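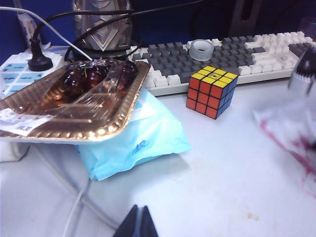
Desk items: puzzle cube, two-tone keyboard, foil fruit tray, light blue plastic bag.

Datasets > Household & Office > Surface Cleaning

# Nyberg Desk Wipe

Tissue wiping of small spills on a white desk with everyday clutter left in place. 200 episodes, 8 desk layouts. Version of 4 September 2026.

## Contents

- `wipe/` — one folder per episode
- `layouts.csv` — items on the desk, by layout

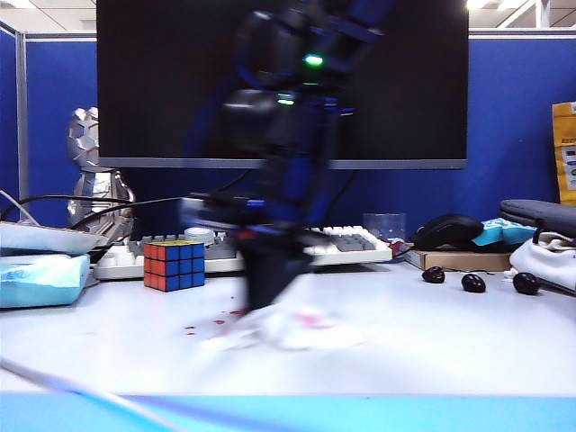

Crumpled tissue with a pink stain; red droplets to the left.

## Labels

Spill color, tissue state and nearby objects are labeled per episode. Tissue state is one of flat, folded or bunched.
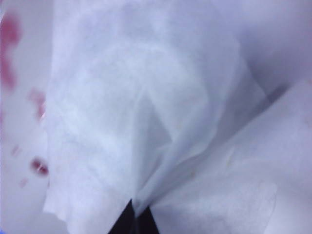
Stain labels cover the outer layers only. Stains inside a fold are marked `unknown` — filter these before training.

© Peswood Data | Contact | Back to top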